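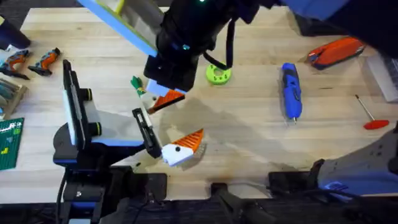
Shared Bench FAQ

Haruna Tool Library and Workroom
Last revised in May, after the glue incident

Who can use the bench?
Any member of the tool library. If you have a card and have sat through the safety talk, the bench is yours for the length of your slot. The talk takes less time than complaining about the talk.

How long is a slot?
3 hours. You can book two back to back if the calendar is clear, but please don't book six of them and then come to one. We can see the calendar too.

What does it cost?
Bench time is included in membership. Consumables (sandpaper, screws, glue, the good tape) are on the price list by the door. Pay into the tin or at the desk. The tin has no opinion about IOUs, but Nkechi Jibrin does.

Can I leave my things on the bench between slots?
No. Every member has a tote on the shelves, and whatever fits in the tote may stay overnight. Whatever doesn't fit goes home with you. We once had a rocking chair "just until tomorrow" that was with us through two winters.

I found loose parts on the bench. Whose are they?
Put them in the tray marked ORPHANS. Don't throw anything out, however much it looks like nothing. Small plastic bits are nearly always the one piece somebody needs to finish a toy, and that somebody will be in first thing in the morning to ask you personally.

Can I repair toys here?
Please do. Toys are most of what crosses the bench these days. A few requests:
Keep both halves of anything you split open, and keep them together.
Test-fit before you glue. Then test-fit again, facing the same way the fish is facing.
Wipe off old glue before adding new glue. Layers are for cake.
No battery toys with sound after 6 in the evening. The yoga people upstairs have been very patient.

Which glue should I use on plastic?
It depends on the plastic, and we can't tell from a phone call. Bring the toy in. Damilola Odukoya keeps a binder of test scraps at the desk and will happily ruin one with you before you ruin the real thing. If the toy is going to a child who still chews, check the label on the glue first, and if you can't find the label, you can't use the glue.

What about the cordless tools?
They can be used at the bench or borrowed for home. At the bench, put them down at the side, well clear of where you're working and not hanging over the edge. We replaced a chuck last year for exactly that reason, and the floor won that one easily. Batteries go back on the charger when you finish, including when they "still feel pretty full."

The drill I want is checked out. Now what?
Ask for the spare. It's older and louder and it smells a little like toast under load, but it makes holes. There's also a hand drill, much loved by Tiburcio Zepeda and by no other living person.

Can I cut directly on the wood?
No. Use a cutting mat. The top was resurfaced not long ago and cost the library $1490, a figure Nkechi can recite in her sleep. Clamp marks are forgiven if you used pads. Initials are not forgiven at all, T.Z.

Can I paint?
Water-based only, with a drop sheet under everything. Spray cans go outside, downwind of the bicycles.

May I bring my kids?
Yes, from age 8, and one adult per child while power tools are in use. Younger ones are welcome at Amarachi Idahosa's mending mornings, where the sharpest thing in the room is Amarachi.

Do you fix things for people?
We'll help you fix them. You hold the screwdriver. If you'd like to drop a thing off and collect it repaired, what you're describing is a shop, and we can recommend a couple.

What if I break something?
Write it on the clipboard and tell whoever is at the desk. You won't be charged for ordinary wear. Hiding a snapped bit back in its case does annoy the next person, who is often one of us.

How do I book?
At the desk, or on the online calendar with your card number. To cancel, do the same thing in reverse, preferably before your slot starts.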